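Flistlow Opens Free Block Sorting Tables at Saithong Hall This March 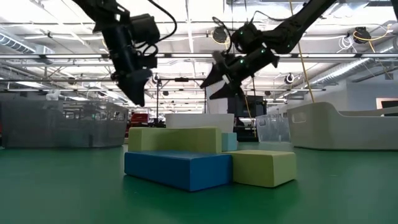

Blocks and bins on one of the green tabletops. Photo: Flistlow

SAITHONG, March – I'm Manee Kaewsai, I run the play program at Flistlow, and I get to share some news I've been sitting on all winter: our block sorting tables are opening to families at Saithong Hall, and they're free!

If you've been to one of our toy library mornings you know how it goes. Everything gets tipped out, everyone has a great time, and then there are blocks under the radiator for a week. So we started playing with the putting-away part too. Each table gets a pile of plain blocks in the middle and a ring of bins around it, and you decide what goes where. By color, by length, by whatever rule your four-year-old has just made up (mine was "sleepy ones in the gray bin," and I still don't know which ones were sleepy).

We kept the bins mismatched on purpose. Some are see-through and some aren't, and the kids pick very differently depending on whether they can peek at what's already inside. The handle holes help as well, small hands can get a proper grip and drag a bin closer. The blocks are plain colors, blues and yellow-greens mostly, with a bit of teal that starts arguments. Is it a blue? Is it a green? I've heard both sides at length.

We tried all this out over two months at our Pukov branch, and families there sorted over 2,000 blocks, going by the tally sheet on the door. Saithong Hall gets seven tables to start with, and our friends at Hiton have paid for the bins and the first year of hall rental. Thank you, Hiton!

Doors open at 10 a.m. and we pack up at noon. You don't need to book, and grown-ups stay with their kids. Socks are better than shoes on the mats. If you've got clean storage bins at home without lids, any size, bring them along and we'll find them a table.

For photos, questions or a visit before we open, ask for me at the Flistlow front desk. I'm usually in until 4 p.m.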